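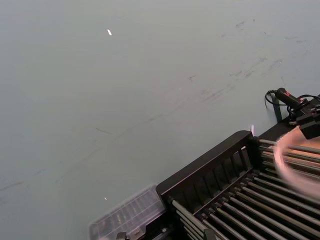
The Niltbridge film society will screen a restored print of the silent feature Gondal in April, the first public showing of the full version in the town. The restoration was scanned from a nitrate negative held in Milasham and runs 30 minutes longer than the cut issued on disc. Missing intertitles were reset from the original script. Projection will be at 20 frames per second - slower than the disc, which was transferred at 24.

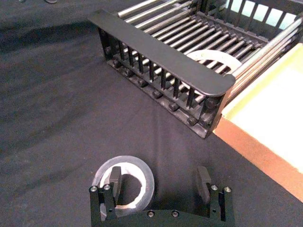
One member wrote in to ask whether the tinting would be kept, as the disc was plain black and white. The society confirmed that amber and blue tints have been put back in two reels, following notes on the leader.

The screening is at the Brasport, which seats 120. There will be one intermission, after reel five.

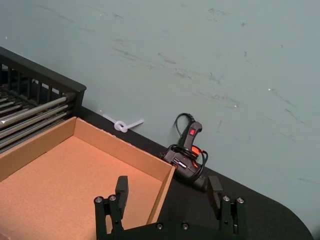
Another reader objected that a piano score, played live, tends to drown the quieter passages in a hall of that size. The lid will be kept closed for the performance, according to the program notes.

Tickets go on sale at the box office on Sunday, March 4, 2012. Phone orders will not be taken.
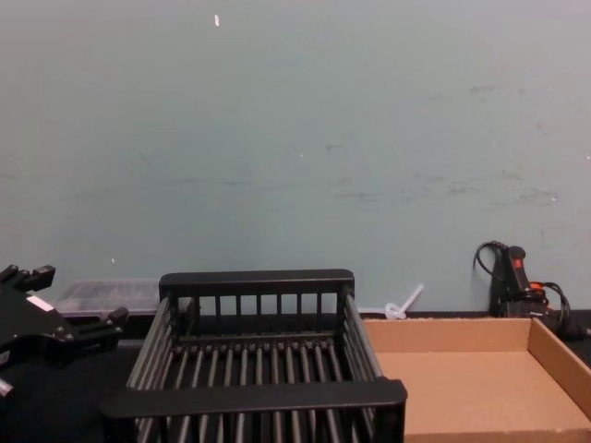 A third message said the long version drags in the harbor chapters, and that the shorter cut is the better film - the society plans to show both endings after the main feature.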